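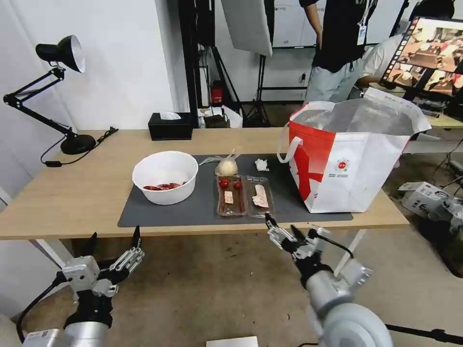
Opening. Thank the organizers, say who I am: Heledd Humphreys, Grelach, operations. The talk is about packed lunches and the people who pack them. Grelach makes 300 lunches a day out of the Jarbridge kitchen. Most are the same lunch: a tray with compartments, a second tray for meat, bread in its own clear bag, all of it into an insulated carrier bag with loop handles. Point at the bag of bread on the slide. Everyone looks at the meat and the tomatoes, but the bread is the part I get asked about most on the floor. It squashes, and the twist at the top of the bag never sits the same way twice. Leave the slide up for the next bit.

What the job was. Two people to a table, one filling, one bagging. Start at 5, break at 7:30, done by 11. Standing the whole time. Sore wrists, cold hands from the meat. Turnover was high and we hired in March every year to cover it. Don't make this sound worse than it was. Several people liked the job and told me so.

What changed. The two-handed station does the bagging on one line. Filling is still done by people. One person now looks after the station and checks each bag before it goes on the rack. Job title went from packer to line lead. Pay went up one grade. Say this early, somebody always asks.

Tomos Meredith's part. He packed for years and was the first to move over. He agreed to be quoted. Read it straight from the card: "My back is better. I miss talking to the person across from me." Pause here. Go on to the noise question – it is not loud, but people stand farther apart, and the talk stopped in the first weeks. We moved the label desk next to the station and that helped some.

Training. We planned two days per person. Two days was enough to learn the screen and the stop button. It was not enough to learn when to step in. Takeshi Ichikawa rewrote the sheet after the first month, so it now starts with stopping and clearing a tray and leaves the menus until later. If there is time, tell the story of the soup order.

Things we got wrong:
Told the night crew last. They heard it from the drivers.
Kept the old hourly target on the board with the new station running. People raced it. Took the board down.
Put the new tray size in the same week. Do not do this.
Breaks. The station doesn't need one, so the lead was skipping theirs. Serena Vitale put a fixed 30 minute stop into the schedule and the line goes down for it, no exceptions.

Jobs. No layoffs at Jarbridge. Two packers moved to Clemness by choice, one retired. I can't promise the same for other sites and should say so plainly if asked. The agreement with staff runs to the end of the year and then we sit down again.

Costs. Keep short. Refer people to the handout. If pressed: the savings so far are mostly in hiring and sick days, and less than we were told to expect on speed.

Last part. Ask packers before the layout is drawn. Ours asked for a lower table and a place to put a cup down. We did the table. The cup shelf is still on the list.

Questions. Likely ones: allergens (separate table, people only), what happens when a bag tears (lead repacks by hand), whether we would do it again (yes, slower). Anything on contracts goes to Cledwyn Voyle, who is in the second row.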